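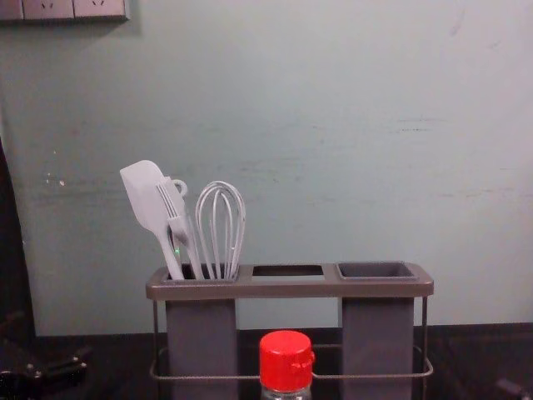
Theda Fröhlich replied to my last post to say that a kitchen quote tells you how much the bloke wants the job and nothing whatsoever about the kitchen. I've been thinking about it since Wednesday and I'd like to lodge a partial objection.

It also tells you what he thought of your driveway.

For those just joining: I have been trying to get a kitchen done. Small house, small kitchen, one window, a door that opens onto the fridge. I've lived with it for years, and in July I decided to become the kind of person who gets quotes.

I now have 4 quotes. They're for the same room and they've clearly been written by people who visited different houses.

Quote the first was from a man who measured with his feet. Heel, toe, heel, toe along the skirting board, muttering. I asked if he wanted a tape and he said he'd do a proper measure later, this was "for the feel of it". The quote came through that night to the cent.

Second quote was from Custwood, who do the joinery themselves in a shed out past the tip. They sent two people. One measured, one looked at me with sympathy. I liked them enormously, and then I opened the PDF.

The Custwood PDF has a line that says "Allowance, sundry: $1712". I rang up to ask what a sundry was. She said it was for things that come up. I asked what sort of things. She said well, they haven't come up yet.

You can't argue with that. I tried for a bit.

Third quote didn't come from a person at all. You do it through Vestix, where you build the kitchen on a screen by dragging cupboards about with your finger. Very soothing. I made a beautiful kitchen. It had an island. I then put the actual dimensions of my house in and the island went through the laundry wall.

Vestix let me order it like that, by the way. Little green tick and everything.

Fourth quote was verbal. He stood in the doorway, had a look, said a number, had another look, said a higher number, and asked if I had any cold water. I'm counting it.

Someone asked in the replies why I don't just line the quotes up in a spreadsheet. My friend, I have lined them up in a spreadsheet. It's got tabs. The trouble is that no two of them contain the same kitchen.

One includes taking the old one out but not taking it away. One takes it away but doesn't take it out. I did wonder if I could hire both of them for an hour and stand back.

One includes plumbing "to existing". One has plumbing "by others". I've asked who the others are. Everybody in this industry believes in the others. The others do the tiling, the patching, the power points and the bit behind the rangehood. I'd very much like to meet them as they appear to be doing most of my kitchen.

Right, the oven.

I bought the oven first. I know. I KNOW. Six people have messaged me to say you never buy the oven first, and where were you all when it was on special?

It's a Hovari, floor stock, lovely thing, tiny scratch down the side where it'll never show. Needs a gap of 605 mm. Remember that number, I've said it aloud to more tradespeople than I've said my own name.

The foot-measuring man said no worries, ovens are all six hundred. I said this one's 605. He said yeah, six hundred.

Custwood wrote it down, underlined it and asked for the spec sheet. The two of them then had a quiet chat about it next to the pantry. I have never felt so taken care of.

Vestix has a dropdown for oven width and it goes five-forty, six hundred, nine hundred, and "Other (contact us)". I contacted them. A very polite message came back thanking me for my interest in islands.

Somebody wants to know about colours. The colour question is a trap, and I say that as a person who has had eleven people tell me I'm wrong about green.

I like a pale grey-green. I like it on a wall, I like it next to something dark. My sister says it's a dentist colour. My neighbour says it's very "now", in the voice you'd use for a rash. The man in the doorway said he could do white.

Benchtops, then. Everyone agrees a glossy dark one shows every crumb and every fingerprint, and everyone who told me so has got one at home. I asked my sister whether she regretted hers. She said no, she just wanted me to know.

A few of you have asked about taps, which tells me this thread has found its audience.

The tap is an Ibarra. It's got a pull-out hose thing and I was told it would change my life. The showroom fella demonstrated on a sink with no water connected. He pulled it out, he pushed it back in, he looked at me. I bought it. It's in its box in the hall cupboard with the vacuum.

So to recap what I own so far: one oven, one tap. What I don't own: anything to attach them to.

Going back to Theda's point, because she's written again and she isn't backing down. She reckons the high quote is the "please go away" quote and you can spot it because it arrives fast and it's a round number.

I checked. The fastest one was the feet man, and his wasn't round at all. The roundest was the doorway bloke. The dearest by a long way was Vestix, on account of the island.

Her reply to that was that Vestix doesn't want me to go away, it doesn't know I'm there. Fair.

What does anyone do about the gap between cheapest and dearest? I don't mean emotionally. Take the island out and it's still $3137 between the bottom one and the top one, for the same cupboards, same number of drawers, same sink hole.

I rang the cheap one and asked what made his cheaper. He said he doesn't muck around. I rang the dear one and asked what made theirs dearer and she said they don't cut corners. I'd have thought that in a kitchen cutting corners was a fair chunk of the work.

Things I've learned to ask, in case you're about to do this to yourself:

Is the GST in it or is the GST a surprise.

Are handles included. Handles are never included. I've been quoted for drawers I could only get into with a butter knife.

Who's ringing the electrician. If the answer is "you'd have a bloke, would you?" then it's you.

Does "six to eight weeks" start from today, from the deposit, from the final measure, or from some moment inside the heart of the cabinetmaker.

What happens to the floor. There isn't any floor under the old cupboards in my place. There's something, but I wouldn't stand on it in socks.

Lots of people in the replies are telling me to just paint the doors. I appreciate you all. I did paint the doors, years back, and that's why we're here.

And to the gentleman who told me a kitchen is only a bench and a tap and people have gone mad: yes. Agreed on both counts. I've still got to put the oven somewhere.

Update for the evening crowd. Doorway bloke rang at dinner time to say he'd had a think and the number was now somewhere between the first number and the second number. I said could he put it in writing. Long silence. He said he could put it in a text.

He's put it in a text. The text says "all good for kitchen". There's no number in it.

Second update. Custwood have offered to bring the sundries down if I do my own demolition. My sister's got a crowbar, a free weekend and some feelings about her job, so I've said I'll consider it.

Asked Custwood whether demolition would affect the warranty. She said only on the old kitchen.

I think it's going to be them. They're not the cheapest, they're a fair way off being the dearest, and they're the only ones who have ever said "605" back to me without rounding it. Deposit's a third. They want a final measure first and they'll bring their own tape.

Theda says I chose the people who wanted the job. I've told her she's allowed to have that one.

Still open to opinions on handles. I'm after something you can get hold of with wet hands that won't catch on a cardigan pocket, and brass is out because my mother would want to polish it. Replies are on until I go to bed.

Posted in: Home & Garden / Renovation Whinges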